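The Blue Shirt
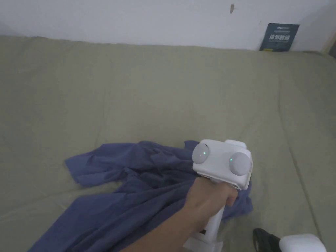
Senimness

The fault got into the machines through us, though it took the company until March to say so.

I worked from a bedroom in Flitville. Odoi paid by the shirt. You put the shirt on the bed, took hold of it with the white gripper, folded it, shook it out and started over. The two green lights had to stay on the whole time. If one dropped out, the fold didn't count. What the gripper recorded went to Dredcombe, where the folding machines learned from it.

My shirt was blue. I had folded it so many times that I did it while thinking about rent.

The first report came from a hotel laundry. A machine had picked up a shirt, pulled it to the right, and kept pulling. The seam gave way and the machine folded what was left. The next week it happened at a care home, only this time an aide had her hand in the sleeve. She broke 4 fingers. The stop button worked, but she couldn't reach it with the hand she had free.

Odoi sent a form to 17 of us. Did we ever tug? Did we ever tug hard? I wrote no to both.

Then they asked for a live session. I spread out the green sheet, dropped the shirt on it and began. The woman on the line said nothing for the first 5 folds. On the sixth she told me to hold still.

"You pinch it and then you pull," she said. "Why do you pull?"

I looked at my hand. The cloth was bunched up tight under the gripper and my fingers were curled firmly round the handle.

"It sticks," I said. "The jaws don't always let go. You have to yank it free."

"How long has it done that?"

"Since it came in the mail."

I heard her typing. She asked if I had reported it. I said there was no place on the app to report it, and a broken gripper meant no pay until the new one came. She typed that too, or she typed something.

The notice went out on 30th March. All machines were to be shut down until further word. I got 20 dollars for the live session and a label to send the gripper back.

I packed it that night. The shirt was still in the jaws, so I had to yank it.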